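Início | Caderno | Esmaltes | Arquivo
Pesquisar no caderno...

Fevereiro, bancada de unhas, fim da tarde

Terceira camada do top coat Rukari sobre o magnético Caltuvach. Enrugou de novo nas pontas, agora com oito minutos entre camadas. O frasco diz "secagem expressa", expressão que cada um interpreta como pode. Ímã a 11 mm, 30 segundos por unha: o risco saiu nítido no indicador e sumiu no polegar.
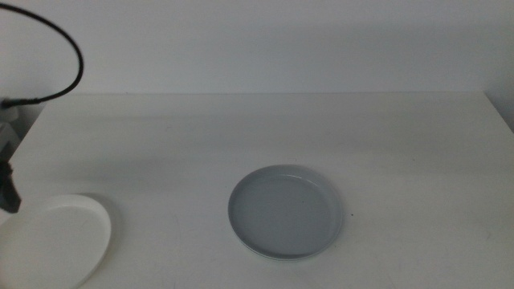 Foto: Thảo Quách / Caderno da bancada

Thảo acha que é a base Grube, grossa demais. Eu culpo o polegar. Amanhã repito nas tips, com base Lokeo em metade e sem base no resto, mesmo ímã. Lixa 3,000 só no fim, e só se enrugar.

Falta acetona. Falta também quem devolva o palito de laranjeira que estava no meu pote.

Compartilhar 8 | Comentários 3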